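How to Thin Out a Lever-Arch Binder

My oldest binder dates from 2007 and had swallowed the paperwork for a boiler, a car and a dispute over a hedge. It would no longer close without being leaned on. If yours has reached that stage, set aside an evening in August, when there is nothing on television anyway.

1. Clear a table and lay the binder flat. Working on your knee ends with paper on the floor.

2. Open the cover all the way before you touch the lever.
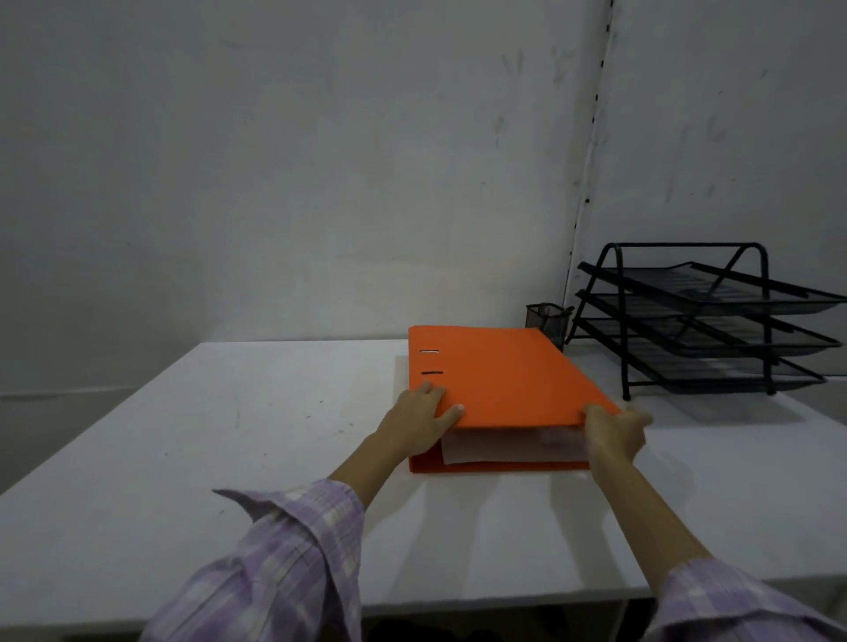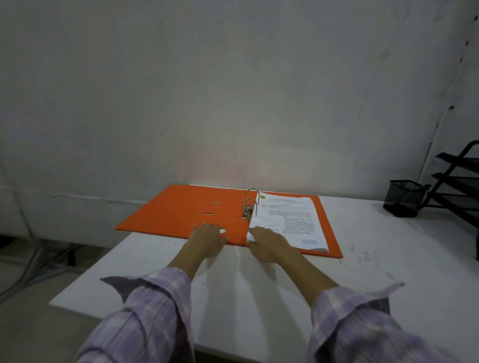 3. Decide what stays before you pull anything out. My rule is three piles: keep, shred, and ask Natalina, who threw out our lease once and has been careful ever since. Leaf through from the bottom corner of the stack, with your other hand flat on the inside of the cover so the binder stays put. Old manuals go first. You don't own that toaster anymore.

4. Lift the lever, slide the keepers off in small batches, and square up the holes before they go back on the rings. A standard hole punch makes 2 holes, 80 mm apart, and any sheet punched by eye will fight you.

5. Press the compressor down and close the cover. If it springs back up, return to step 3 and be meaner.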